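Peltlow releases bench layout for dish return stations

Oct 29, 2021

Peltlow has published the bench layout it will use for tabletop dish return stations at its Manmont and Abernathy sites. The document sets a fixed left-to-right order for racks, trays and bins, and replaces the separate layouts each site had drawn up on its own.

The layout applies to benches serving small dining rooms, where used tableware comes back on individual serving trays and is sorted by hand before washing. It does not cover the conveyor lines in the main kitchens, which remain under the existing procedure.

Sang Trịnh, who coordinated the work, said the two sites had been operating with different rack positions and different rules for food scraps. Staff rostered across both sites had to relearn the bench at the start of a shift.

"At Manmont the rack was on the right, at Abernathy it was in the middle," Trịnh said. "Neither was wrong. The trouble was having both."

A trial began at Manmont in June and covered 366 tray returns. Peltlow recorded 19 sorting errors in that period, most of them small items left on a tray after the larger plates had been removed. Chopsticks and sauce dishes were the items most often missed. The final version of the procedure was changed as a result, and small items are now cleared before large ones.

Bench order

The rack goes at the left end of the bench, with the serving tray being cleared beside it. A clear storage bin stands to the right of the serving tray. A black tray is also kept on the bench for rice and other dry scraps. Positions are the same for left-handed and right-handed staff. Trịnh said a mirrored version had been considered and dropped after the first round of the trial.

The rack must have an open lattice floor and perforated sides. Solid-floor racks may still be used for storage but are not to be placed on a return bench. The storage bin has to be transparent so that its contents can be checked without lifting it.

Colour is specified for one item only. The scrap tray is to be black at both sites, which makes light-coloured grains easier to see when the tray is checked at the end of service. Serving trays may be any solid colour, and existing stock will be used until it wears out.

Clearing sequence

Cups are placed in the rack first, near the wall, leaving the centre of the floor free. Chopsticks are then taken from the serving tray, followed by small plates and finally large plates. Plates are scraped over the black tray. The serving tray is wiped and stacked at the end of the bench once nothing remains on it.

The cup stands in the lower right part of the rack in the arrangement below, while the chopsticks and two white plates are still on the teal serving tray.

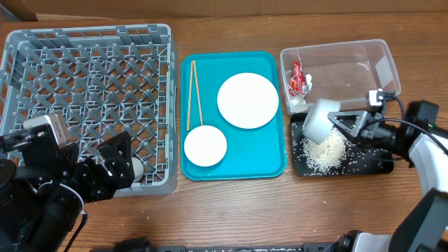
Rollout

Abernathy will change over first, with Manmont to follow once its remaining solid-floor racks have been moved to storage. Replacement racks are being supplied by Trusholm under an order for 100 units. Peltlow did not disclose the value of the order.

Staff at each site will complete a practice session of 3 tray returns before working a bench under the new order. Supervisors will keep the error log in its current format so that results can be compared with the June figures.

A laminated copy of the layout will be fixed to the wall at every return bench. Requests for changes should be sent to Trịnh through the site supervisor. Peltlow has not set a date for extending the layout to its catering vans, where bench depth is limited and the rack and bin cannot currently be placed side by side with a full-sized serving tray.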